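Sorting the hobby drawer, part whatever

21/08/2018

Quick one tonight, dinner's in the oven. Finally dragged everything out to the big white table. Buttons, switches, bits of pipe, all of it. Been putting this off since April when Irja asked if I had a spare light switch and I said sure, and then couldn't find one for 2 weeks.

Rule for myself this time: everything gets touched once. Keep, give away, or bin. No "maybe" pile. (There is already a maybe pile.)

Buttons first because I have too many. Red ones, green ones, all the same round kind. The ones already mounted in the white box stay where they are, I'm not taking that apart again, it took me a whole evening to get the holes lined up. The loose push-button switch with the yellow label goes to Wajid if he still wants it. Wajid, text me.

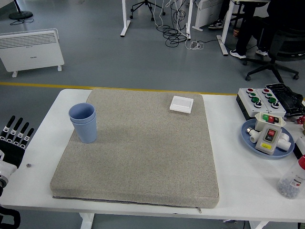
Pipe fittings. Why do I keep these. Santeri says you always need one the day after you throw it out, and fine, he's right, so they go in a shoebox with PIPE on the lid. The little bottle of pellets can live on the shelf next to the glue, red cap facing out so I quit mistaking it for something else.

The seat cushion needs a new home too. It's a good cushion, thick, zip still looks ok, but it doesn't fit any chair I own now. Pirjo might take it for the bench in her hallway. Will measure, I think hers is 60 deep but dont quote me.

Blue cups: back to the kitchen. They always end up in here.

Still to do: the cables on the floor. Not tonight. I need a bag of ties and a better mood. Spent 220 on storage boxes last year and I swear half of them are full of other storage boxes, so no buying anything untill those are emptied out.

Oven's beeping. More when the cables are done.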